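Household Storage and Small-Item Sorting
Course handout, unit 5: Mixed tins
Ylva Nyberg
February 16, 2018

5.1 Purpose of the unit

A mixed tin is any lidded or open container that has taken in small objects without a plan. The unit treats the tin as a stock to be recorded, divided and put back. Reading: Tevel, chapter on shallow containers, pages 172 to 200.

5.2 Terms

Footprint – the area of tin floor an item covers.
Standing item – an item that rises along the wall and rests partly against it.
Masked item – an item that can be identified only after another is moved.

5.3 Order of removal

Take long items first. A bottle lying at a slant over the tin masks more than its footprint suggests, and small pieces next to it are easily pushed into the corners. Round containers come second, packets third. Record each item on the Jilex sheet before it is set down.

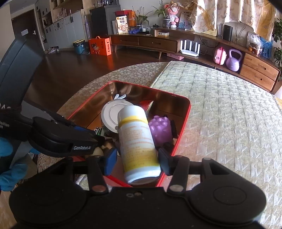
5.4 Placement on the table

Use a large table and keep removed items within 40 cm of the tin. Three zones are marked out:

Zone A: personal care and metal tools
Zone B: toys and game pieces
Zone C: containers and packets

Items that fit two zones go to the zone of their last known use. If the use is unknown, enter "open" in column 5.

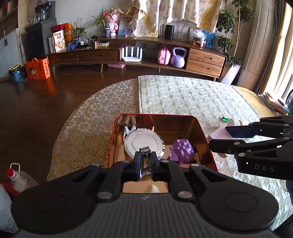
Footprint and height are recorded separately on the Jilex sheet, and students often merge them. A flat round lid has a large footprint and almost no height, so other items can be laid on it. A knobby ball, such as the purple one on the right side of the tin, has a moderate footprint but wastes the space between its bumps and the wall; dark pieces have collected at its base. Pronged plastic items are entered as standing items if they lean on the wall. Small metal tools are entered last and returned first, along the long side.

5.5 Exercise

Sort one mixed tin from home by the order in 5.3. Hand in the completed sheet and a floor plan of the tin at scale 1:2. The plans will be used again in April, in the unit on drawer inserts.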